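Where do you all get local news now the paper's gone?

Posted in Community Help – Media and Local News

Our town's weekly folded in February and I'm really feeling it. I know people moaned about it for years (too many adverts, too many photos of large marrows) but it was how I found out about road closures, planning applications and who'd been up in front of the magistrates. Now all I've got is the Staltero Facebook group, and I had to mute that after three evenings. Somebody hears a siren, posts "what's going on", and within the hour it's an armed robbery. Next morning you find out it was a chip pan.

I've tried one of those apps that gathers up headlines for you. It asked for my postcode and then gave me a celebrity divorce, a snowstorm in another country and a list of 24 things you're storing wrong in your fridge. The only local item was a story from 18 months ago about the swimming baths, which have since reopened.

So what do other people do? I don't mind paying a bit. I don't want something that pings at me all day, and I'd like it to be written by someone who has at least rung somebody up to check. I'm between Staltero and Drito if that makes a difference.

Posted by marrowfat 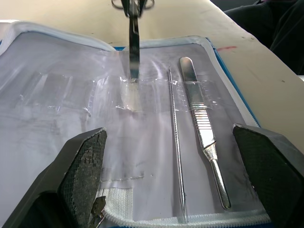 tilly_by_the_weir

Have a look at the Haslinger Letter! It's an email that comes twice a week, early in the morning, and it covers your side of the river as well as ours. I've been getting it for ages and I really rate it. It's two people who used to be on a proper paper, and you can tell – they go to the council meetings, they name the street, and when they get something wrong they put the correction at the top where you'll see it.

The free version is the Tuesday-ish sort of stuff, meaning events, roadworks, bin changes and so on. If you pay you get the longer pieces too. I paid after they did one on the Cemeck bus contract, which I'd assumed would be as dull as anything and I ended up reading it out over breakfast. They had the actual documents linked at the bottom so you could go and look for yourself. I think they said they'd got past 3000 readers, so hopefully they'll be sticking around.
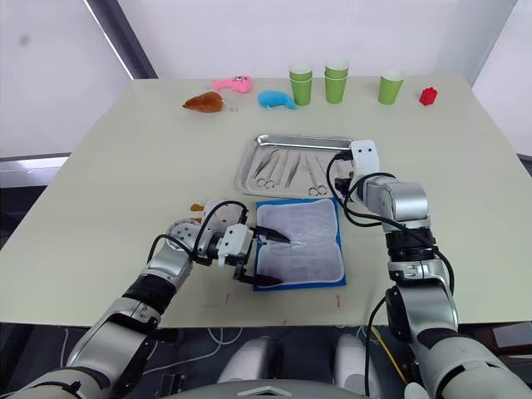 The one thing it's no good for is anything happening right now. If there's a flood warning or the bypass is shut you won't hear until the next one comes out, so I keep the local radio on in the car for that. I also signed up for the council's own planning alerts, where you put your postcode in and they email you if anyone wants to build near you. They're badly written and the links sometimes go nowhere, but they do turn up, and it was the planning notices I missed most from the paper.

Oh, and check your spam folder after you sign up. My first few went straight in there and I was all ready to send a grumpy message.

grebe77

facebook is fine you just have to know who to ignore

oldlamplighter

I'd disagree with that, I left the Staltero group over the business with the school gates. Somebody's car was put up there as "suspicious" and it was a childminder waiting for the bell. By the time it was taken down it had been shared all over Drito as well, and I don't remember anybody saying sorry.

What I do these days is a bit old-fashioned. The library keeps the county paper, and they still send a reporter to the courts, so I go in and read it for nothing with a coffee. It's thin on our area, I'll give you that. Some weeks there's a page and some weeks it's a paragraph under the greyhound results. But I've got to know which bylines are worth reading, and there are 2 or so I'd trust on anything to do with the council.
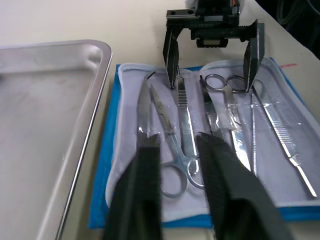
I also read the parish minutes, which go up on the website a good while after the meeting. You have to wade through the apologies for absence and the dog bins, but the Cemeck bus changes were sitting in there well before I saw them anywhere else. And if a headline sounds a bit too good, I copy it into a search and see what date comes up. Half the "breaking" stories my brother-in-law sends me are from years back.

I haven't tried the Haslinger one. Does it come as plain text? My email doesn't get on with anything fancy.

tilly_by_the_weir

There's a plain version, yes, the link to it is right at the bottom in tiny writing.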